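3.2 Handing the needle across

Most of the time lost in a running suture is not lost in the tissue. It goes in the handover, between one bite and the next. We had this in the notes from the February sessions already but did not give it a section of its own, so it goes here.

Terms first. "Holder" is whichever instrument has the needle. "Receiver" is the one coming for it. They swap all the time, so left and right are only used when the side matters. Older teaching texts, the 1999 handbook from Etport included, call both of them drivers, which got confusing fast when Setiawan and Kauppinen were scoring the same session from separate sheets.

Before a handover the holder should have the needle far enough from the point that the receiver gets a clean grip. Too near the middle and the jaws crowd each other. Too near the swage and the needle rolls. Curved needles roll anyway if the jaws are not closed down properly – half of our re-grips were that and nothing else. Leinonen wanted roll scored apart from slip. We tried it for 2 sessions and teh scorers could not agree, so both are under "re-grip" in the results.

Blood on the field makes it worse. Not a lot is needed. A thin spread under the tips hides the shine of the needle and the eye goes to the red. Trainees tended to lift the needle clear and pass it high, experienced operators passed it low, close to the surface, with little wasted travel. Low passing is quicker but a dropped point can scratch. No view taken here on which is better, see section 5.

Figure 3 shows the two instruments with their tips close together over blood, a curved needle standing nearly upright in the jaws of the left one. For scoring, a handover starts when the receiver's jaws first move toward the needle and ends when the old holder lets go completely. Partial opening does not count as letting go. Honkanen scored the first 10 handovers with it open, had to redo them all.

One more thing, on angle. Receivers coming in steeply needed a second try more often than recievers coming in shallow. Could be the wrist, could be habit. Not tested.

Figure 3. Needle and instrument tips over a blood-covered area of tissue. 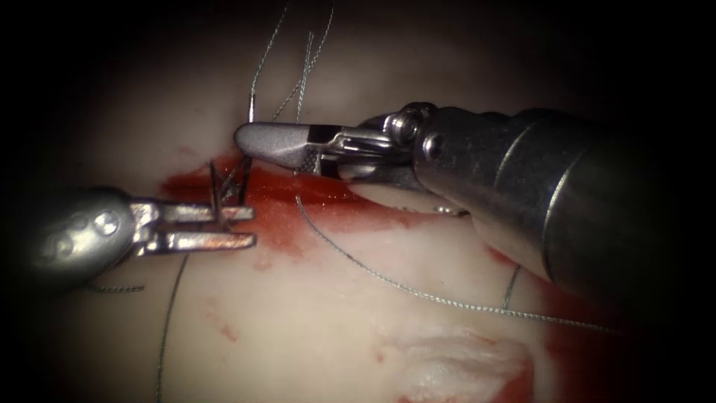 Page last changed: 25 Jun 2024, V. Miettinen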